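FOR IMMEDIATE RELEASE

Barketti opens paper craft shop in Orkby this September. Doors at 16 Millet Street, 10 a.m. Tuesday. Cards, gift wrap, folding paper in 45 colors.
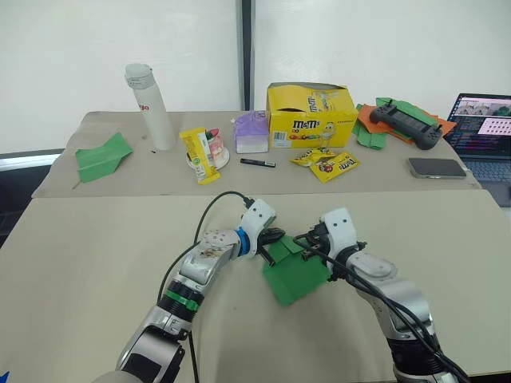
Folded green paper over a beige table.

Evening folding classes too, 29 dollars a seat, paper inclued. Beginners fine. Sign up at the counter or by phone, classes fill fast. Parking behind the Vidholm building, free after 4.

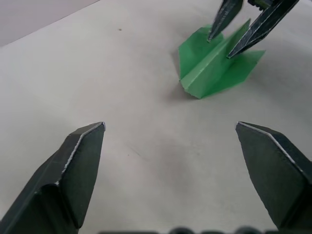

Off-white tabletop.

Press vists welcome opening day. Call the shop first.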